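Quilting Questions I Get All the Time

I've been quilting for 11 years, and I put my answers here so I can point people to them when my inbox gets ahead of me (sorry if you're still waiting!). I'm not a professional and I've never won a ribbon. I just make a lot of quilts in a small house in Wadora.

Getting started

What should my first quilt be?

A baby quilt made of plain squares. I know it sounds boring, but you'll finish it, and finishing is so much fun the first time. Pick fabrics you love, cut them all the same size and sew them in rows. My first one had corners that missed each other by a mile and the baby slept under it for years.

Do I need a fancy sewing machine?

Nope. A straight stitch is all you need for piecing. I'd spend the money on a walking foot and a good rotary cutter before I'd spend it on forty kinds of decorative stitch I would use once and forget.

How much fabric should I buy?

More than the pattern says! I add half a yard to whatever I plan to use for the background. I once ran out of the Sangkhawat indigo three rows from the end and ended up with a strip of navy along the bottom that I now tell everybody was a design decision.

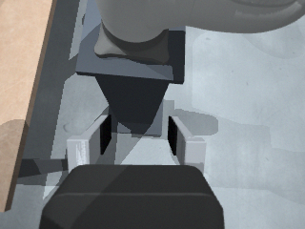 Cutting and piecing

My blocks never come out the same size. What am I doing wrong?

It's nearly always the seam allowance. Sew a test seam on two scraps, press it and measure the result. If it's off, move your needle a click or put a strip of tape on the machine bed as a guide. Check your ruler too – two different brands don't always agree, so I use the same one from start to finish.

Press seams open or to one side?

I press to one side so the seams lock together where the rows meet. I press them open when a lot of points come together and the lump would be big enough to break a needle. Either way, set the iron down and pick it up again. Dragging it around stretches the edges.

What's the most pieces you've ever put in one quilt?

My Grindwood quilt has 2,792 pieces in it. The pattern is mostly tiny triangles in browns and greens, meant to look like a forest floor, and I was so tired of brown by the end that my next three quilts were pink. Would I do it again? Ask me in July when I'm on vacation and feeling brave.

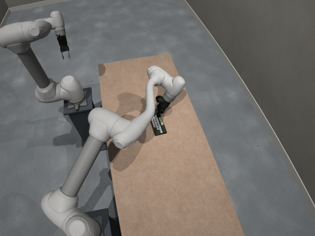
Page last changed: July

Thread, batting and all that

What thread do you use?

Plain 50 weight cotton in a light gray for nearly everything. It blends in with just about any color, and I buy it on the big 3,000 yard cones so I'm not forever running out at midnight. You'll want a separate cone stand, the kind that sits behind the machine.

Cotton or polyester batting?

Cotton for me, or an 80/20 blend when I want a little puff. I get mine off the roll at the quilt shop in Stindunley, and they'll cut it for you if you ask. Read the wrapper or the end of the roll to see how far apart your quilting lines can be! I skipped that once and the batting bunched up into sad little lumps in the wash.

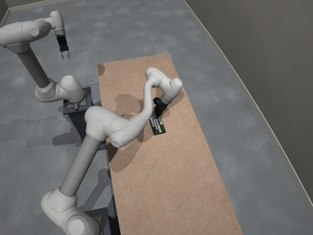

Should I wash my fabric before I cut it?

I wash reds, dark blues and anything batik, and leave the rest alone. If you're mixing washed and unwashed fabrics in one quilt, toss a color catcher in with the first wash and use cold water.

Putting the layers together

Can I baste a quilt without crawling around on the floor?

Please do, your knees will thank you. I did it on the living room carpet for years and once pinned a whole quilt to the rug.

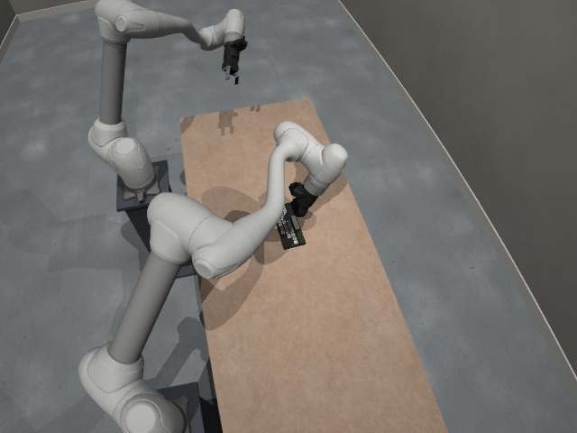

Basting goes so much better when you work in sections, starting in the middle and smoothing out toward the ends. Tape the backing down flat but not stretched, lay the batting over it, then the top, and pin every hand's width. A long rectangular table like the tan one in the last picture is the shape I'd go for, and I'd keep open floor like the band along its right side all the way around, so the extra quilt can hang down while you walk from side to side. When one section is pinned, slide the whole thing along and tape the next bit of backing.

How long does a quilt take you?

A throw takes me 19 hours if I keep the quilting simple. Binding is in there too – I do it by hand in front of the TV, so add more if the show is good.

Can I sell quilts made from your patterns?

Sure, go ahead. Just don't sell copies of the pattern itself, and send me a photo of the quilt if you think of it. I love seeing them!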